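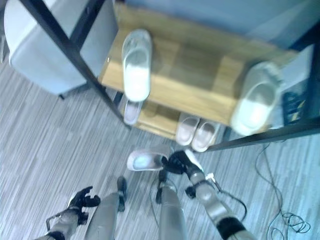

Velldale Lake Ferry and Gorge Day Tour: Review

2021-07-10

I booked this tour for two people in May and paid the regular adult price for both. The trip is sold by Grilwood Tours from their office next to the train station in the city. It leaves in the morning, gets you to Velldale by bus, puts you on a boat for part of the afternoon, and brings you back in time for a late dinner.

Booking

The Grilwood website is simple. You pick a date, pay by card, and get an email with a meeting point and a phone number. My email gave the street but not the side of the street, and there are bus stops on both sides. The right one is in front of the bakery. Be there fifteen minutes early if you want to sit with the person you came with. Seats aren't assigned and the pairs go fast.

You can cancel for free up to two days before. After that you can move to another date once but you don't get money back.

The bus

It's a full-size coach with a bathroom at the back, seat belts, and overhead racks that fit a small backpack. The air conditioning worked. There were charging ports at most seats, although the one at mine was dead. Velldale is 91 miles away, and with one rest stop the ride took a little over two hours. The guide talked for the first part and then left people alone to sleep, which I appreciated.

Sit on the left going out. The last stretch follows the river and all of the views are on that side.

The gorge walk

The first real stop is Pfister Gorge. The path from the parking lot goes down 300 steps to a viewing platform over the falls, and the only way back is up the same steps. There is a handrail the whole way. The steps are uneven near the bottom and I wouldn't do them in sandals. A woman in our group with a sore knee stayed at the top, where there is a bench and a coffee stand, and she still got a decent look at the upper falls.

We had an hour and a quarter. That is enough for the platform and a coffee. It isn't enough for the loop trail on the other bank, so if you came for the hiking, rent a car.

Restrooms at the parking lot take coins only. Bring some.

Lunch in Velldale

Lunch is not included. The bus drops you by the harbor and you have an hour and a half to find your own. The restaurants on the waterfront all have similar menus and similar prices, and they were full by the time we got off. We walked two streets back and had soup and a sandwich at a place with no view, for much less. There's also a grocery store on the main street with a good deli counter, and picnic tables by the church.

The town is small. We saw most of it and had time to sit down before the boat.

The boat

The ferry is called the Zallach and it holds 300 passengers. It wasn't full on our day. There is an open top deck, a covered middle deck, and an indoor room with tables and a snack bar. The crossing and loop takes an hour and forty minutes.

This was the best part of the trip. The lake is long and narrow with steep hills on both sides, and the boat goes close enough to the east shore that you can see into people's gardens. It gets cold up top once you're moving, even on a sunny day. I had a fleece and a rain jacket and wore both. The recorded commentary is in four languages, one after the other, so by the time you hear yours you have sometimes passed the thing it's talking about. The speakers on the top deck were hard to hear over the wind anyway.

Coffee on board was fine. The hot food looked tired and I skipped it.

The way back

The bus picks you up at the far dock and goes home by a different road, over a pass at just under 500 meters. There is a ten-minute photo stop at the top. Then it's highway until the city. We got in forty minutes late because of road work, and the guide had warned us about it at lunch. If you have a train to catch that evening, leave a big gap.

What's included

The bus, the guide, the gorge entrance, and the boat ticket. Lunch, snacks, and tips are extra. I added up the gorge and the ferry bought separately, plus the public bus, and the tour came out slightly more expensive. The public bus doesn't stop at the gorge, though, and the last one home leaves before the afternoon boat gets in.

Would I book it again?

For a first visit without a car, yes. The timing at the gorge is tight and the lunch stop could be shorter, but the boat ride was worth the long day and the guide kept things moving. With small children I would skip the tour, take the train part of the way, and stay one night in Velldale. Strollers can't go down the steps, and it's a lot of hours in a seat.

Four out of five. It loses a point for the vague meeting point and the commentary on the boat.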